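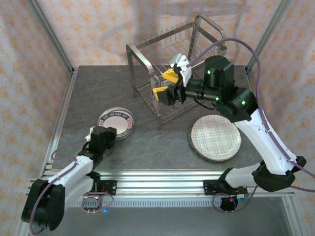 Koltness Charter Catch Log

README and data card

Summary

The Koltness Charter Catch Log is a table of rod-and-line catches landed or released aboard charter boats working out of Koltness harbor. Each row is one fish. The log covers 39 marks, from the inshore reef to the deep wreck ground, and 8 species groups. It was compiled by Sandrine Vasseur and Nabila Nasr from skippers' paper sheets and is kept as plain CSV.

The log was put together to compare catch size by mark and by state of tide. It has also been used to set size classes for club matches.

Files

catches.csv - one row per fish
trips.csv - one row per trip, joined on trip_id
marks.csv - mark codes, depth band, bottom type
species.csv - species codes and the common names used on the sheets
CHANGES.txt - edits made after first release

All files are UTF-8, comma separated, with a header row. Empty cells mean the value was not written on the sheet. A zero is a real zero.

Fields in catches.csv

trip_id: text, boat code plus trip sequence
mark_code: text, see marks.csv
species_code: three letters, see species.csv
weight_lb: decimal pounds; ounces converted at entry
length_cm: total length, nose to tail tip, rounded down
method: D (drift), A (anchor), U (uptide)
bait: free text, lower case
released: Y or N
weigh_type: S (scale), E (skipper's estimate)

Fields in trips.csv

trip_id: as above
boat_code: two letters
month: 1 to 12
tide: spring, neap or mid
rods: number of anglers fishing
hours_fished: lines down to lines up, excluding steaming time
wind: as written by the skipper, not converted

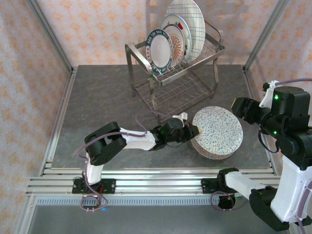
How the data was collected

Skippers fill in one sheet per trip. Sheets are collected at the harbor office and typed up by two people working separately. The two versions are compared line by line, and any difference is settled against the paper. Where the paper cannot be read, the cell is left empty.

Scale weights come from a Kuster hanging balance, zeroed with the wet sling attached. Fish over 91 cm are usually measured on deck and released without being weighed. These rows have a length and either an empty weight or an estimate marked E. Do not mix S and E rows when working out averages.

Trips with no fish are kept in trips.csv and have no matching rows in catches.csv. Use a left join from trips if you need catch per rod hour. An inner join drops the blank trips and makes the fishing look better than it was.

Known problems

1. Whiting and pout are undercounted. Most skippers stop writing them down once the box is full, and two boats never record them at all.

2. Mark codes K11 and K12 were swapped on the Zultik's sheets until August. This has been fixed in catches.csv but not in the scanned sheets, so the scans and the table will not agree.

3. Thornback and blonde rays under 5 lb were sometimes entered under one code. Aisling Hanrahan checked the rows that had a photo and corrected those. The rest carry the code RAY.

4. Bait names are not standardized. "Squid", "cal squid" and "squid/lug" are three different values.

5. Almost 200 rows have no method. Most are from evening trips, when the sheet was filled in back at the dock.

6. Night conger trips that run past midnight are filed under the month in which the boat left the harbor.

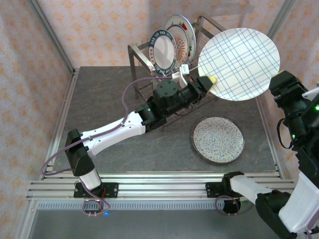

Suitable and unsuitable uses

The log can be used to compare marks, tides and methods within the charter fleet. It should not be used to estimate stock size. Charter skippers go where the fish are, and they move off a mark when it goes quiet. Shore catches and private boats are not covered.

Angler names were removed before release. Exact wreck positions are withheld at the skippers' request. The depth band in marks.csv is the finest location detail available, and requests for coordinates will be declined.

Terms

Free to use and share with credit to the Koltness Charter Catch Log. Clubs may reprint tables in newsletters. Anyone selling mark guides based on the log needs written permission from the boat owners.

Maintenance

Verena Auer handles corrections. Send the trip_id, the row as it stands, and the row as it should be. A picture of the original sheet helps. Changes are merged at the end of each season and listed in CHANGES.txt with the initials of whoever reported them.

Sheets from the Staltlow boats are not yet included. They use a different form with no rod count, and Ferdinand Holzer is working out how to fill that field from the booking records.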